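27 February 2021

We moved the last of the laundry budget into a spreadsheet in January, and I've been meaning to write up what I learned from it. Mostly I learned that we were using far too much detergent.

I had been filling the cap to the top line for years. The small print on the Nuvwood bottle says the top line is for heavy soil and a full drum. Our drum is rarely full and our clothes are mostly just worn. So I dropped to the lowest line and kept notes.

A refill from the shop on Flanditz holds 1000 ml. I used to get through one in well under a month. The one I opened in January still had 656 ml in it this morning, poured into a kitchen jug and measured. I washed the jug twice.

Sheets were my main worry, as they sit against skin all night. They come out fine. Towels are better than before – less stiff, and they soak up water again. Gym shirts are the one thing that still needs the middle line, and I turn those inside out first.
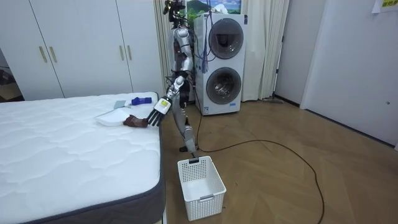
Bedding and clothes go in separately at our place.

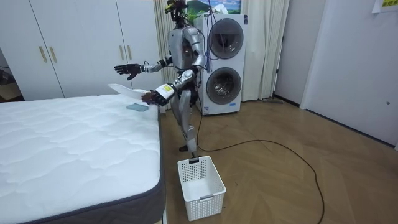 My sister read a draft of this and told me the amount of soap was only half of it, and that I should look at how hard the water is before telling anyone else what to pour. She has a point. Ours is soft. She lives out past Carkidano, where the kettle goes white in a couple of weeks, and the lowest line left her pillowcases gray. She went back up to the middle one and added washing soda.

So check your water first. Most towns post the hardness somewhere on their website, though ours took a while to find.

Next I want to try skipping softener on everything. I have two bottles left under the sink, both Arnaud, and I'd like to use them up on the old blankets before I decide. I'm also going to clean the detergent drawer, which I have put off – there is a gray paste in the back corner that doesn't rinse out.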